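About Larine

Home
About
Software
Careers
Contact

Who we are

Larine writes software for two-armed robots that handle building materials. We make the part that decides where each arm goes, in what order, and what to do when a piece is not where it was supposed to be. We don't build arms and we don't sell grippers. Customers bring their own hardware, and we connect to it.

The company was started in Salem by Solange Vasseur and Arif Saha. Solange had spent years on motion planning for packaging lines, and Arif came from a job writing drivers for industrial controllers. They both kept seeing the same problem. A robot could repeat one motion all day, but the moment a pallet arrived with the pieces turned or spaced differently, someone had to stop the line and reteach points by hand. They wanted to write the layer in between.

Our first paying customer was Kostov, a supplier of precast panels and paving. Their request was simple to state. They wanted sample panels of brick laid in bond on a flat bed, with tight joints, and they wanted to change the pattern without calling an integrator. Most of what we sell today grew out of that job.

What we make

Our main product is Pluvberg, a planner and runtime for two arms sharing one work area. It takes a layout file, a model of the cell and live camera data, and it produces motion for both arms. It has three parts.

The layout tool is where a user draws or imports a pattern. It checks that every piece can be reached and that there is room for fingers next to each one at the time it gets placed. If there isn't, it suggests another order.

The planner turns the layout into motion. It plans both arms together in one timeline, so one can wait near the work while the other is placing. It replans while running if the cameras report that something has moved.

The runtime talks to the controllers. It also records everything, and those records are what our customers end up using most after the first month.
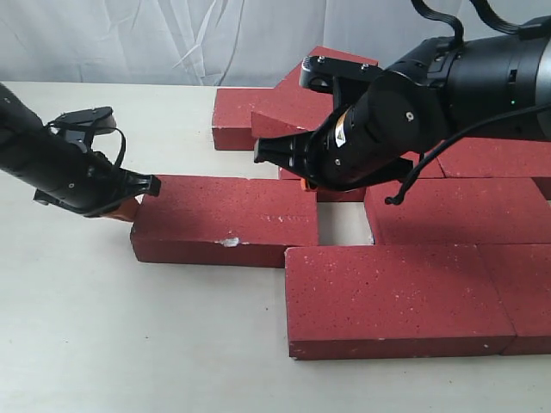
Planning two arms in a small space is mostly a question of who goes first. A simple planner gives one arm the whole area and parks the other at home until it's done, and that works, but it wastes a lot of time. Pluvberg divides the space into small regions and hands them out for short periods. With one gripper over the middle of the bricks and the other down at the brick on the left, the two arms each hold their own regions and the planner keeps a margin between them. The cables on the arms need to be part of the model too. A cable that hangs down beside the wrist can drag across a piece the arm has no business touching, so we let users attach a rough cable shape to each link and give it its own clearance. The default is generous. Most people tighten it after they have watched their own cell run for a while.

How we got here

For the first stretch, all of our planning was done offline. You would load a layout, wait, and get back a program that assumed the world matched the drawing. Kostov ran it for one season and sent us a long list of failures. Nearly all of them had the same cause: small placement errors that added up along a row until the last piece would not fit.

Sang Đặng joined us that September and rewrote the placement code. Before then, every target position was measured from the corner of the table. Sang's version measures each target from the neighbors already in place, and goes back to the table corner only for the first piece. The code got longer and the panels got better. We shipped it to Kostov as a patch and it later became the core of version 3.

Arsalan Gondal came next and took over perception. At that time our camera code fit a plain box to whatever it saw. Fired brick is rough and speckled, the edges are chipped, and the joints between tightly laid pieces are thin. A box fit would sometimes lock onto a chip and call it a corner. Arsalan replaced the single fit with many small edge measurements that vote on the pose, so one bad corner carries little weight.

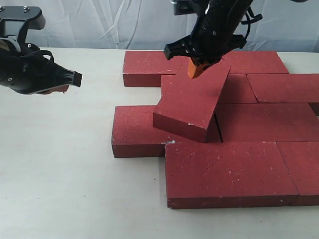 The change also gave us a confidence number for every pose, which we had never had before. Once the planner could see that number, it could make choices based on it. If the confidence is high, the arm goes straight to placement. If it is low, the arm backs off a little and looks again from a second angle before it commits. We had to stop ourselves from using that second look everywhere - it is cheap once, but it adds up over a full panel.

Talha Lodhi joined to build the tools around all of this. Talha wrote the replay viewer, the test runner and most of the documentation. The replay viewer started out as a debugging page for our own use. A customer saw it during a support call and asked to have it, and it has been included in every release after that.

How we work

We test on real bricks. Simulation is where we catch planning mistakes, and we run our full set of 142 layouts in simulation every night. Contact is harder. Our simulator doesn't do a good job with rough surfaces or soft finger pads, and we haven't found one that does it well enough for us to skip the table. So any change to placement, grasping or wrist camera code has to run on the bench before it can be merged.

The bench is kept plain: a white table and white cloth behind it. We use a plain background when we are working on edge detection, and then move to customer footage with clutter and bad light once the basics hold. Doing it in that order makes it easier to tell whether a failure came from the edge code or from something in the background.

Each arm has a view from the wrist, and there is a wider view of the table. The wide view is used for deciding what to do next. The wrist views are used for the last short move, when the fingers themselves block much of what the wide camera would see. The two kinds of view often disagree slightly. We log the disagreement and plot it, and a slow drift in that plot is usually the first sign that a camera mount has worked loose.

Every run is saved with joint positions, camera frames, planner decisions and the software version. We keep the last 2,000 runs on our own server and move older ones to cold storage. When someone reports a problem, we try to find a saved run that shows it before we write any new code.

Wrist views over laid brick make up a large part of our perception test set. The orange fingertips are in every one of them, so the code masks that area out before it looks for joints. The surface speckle is left in, because the detector has to cope with it.

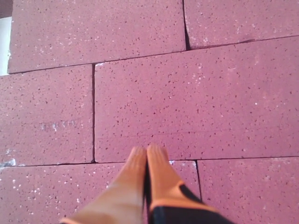

What we don't do

We are asked for some things often enough that it makes sense to list them.

We don't do mortar. Pluvberg plans dry placement only. Several customers apply adhesive or grout in a separate station, and we can pass them the final piece positions in a file.

We don't certify cells for safety. We supply documents on how our software behaves when a stop is requested, and your integrator or safety engineer takes it from there.

We don't train a separate model for each customer. The perception code is the same for everyone, with settings for piece size, color range and surface roughness. If your material falls outside those settings, we would like to see samples, and we will tell you plainly if it isn't going to work.

We don't work on mobile bases. The arms have to be fixed relative to each other.

The people

Solange Vasseur, co-founder. Runs the company and still reviews every change to the planner.

Arif Saha, co-founder. Looks after the runtime and all controller drivers. If you are bringing a controller we haven't supported before, you will be talking to Arif.

Sang Đặng, placement and grasping.

Arsalan Gondal, perception and calibration.

Talha Lodhi, tools, testing and documentation. Also answers the support line on most mornings.

We plan to stay small. New hires spend their first month on support and the bench before they take on their own area.

Working with us

A project usually begins with a call and a box of your material. We ask for pieces straight off the pallet, including the chipped ones. Clean samples picked out by hand give us a false idea of what the cameras will have to deal with. We also ask for a drawing of the cell and the model numbers of both arms.

After that we spend a short period on our own bench with your pieces and send back a report. The report covers pose error by piece, joint width against the drawing, cycle time, and a list of the cases where the software gave up and asked for help. You can keep the report whether or not you go on to buy a license.

If you do go ahead, we install remotely where we can and on site where we have to. The first install is always followed by a 45-day period in which we review your logs along with you and adjust settings. Calibration is part of this. Edges where a brick meets bare table are useful for checking a wrist camera, and we show your staff how to run that check for themselves.

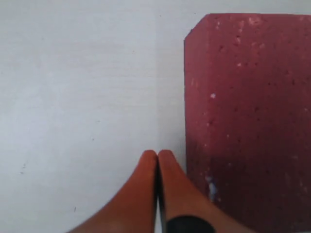
Can we use Pluvberg with only one arm?

The planner runs with one arm, and a few customers use it that way. You get the layout tool, the perception code and the replay viewer. The shared-space features stay switched off, and the license costs less.

How do I get in touch?

Use the form on the contact page or call the Salem office. For support on an installed system, please include the run number from the top of the replay viewer, and attach the log if your network allows it.

Contact
Release notes
Documentation
Privacy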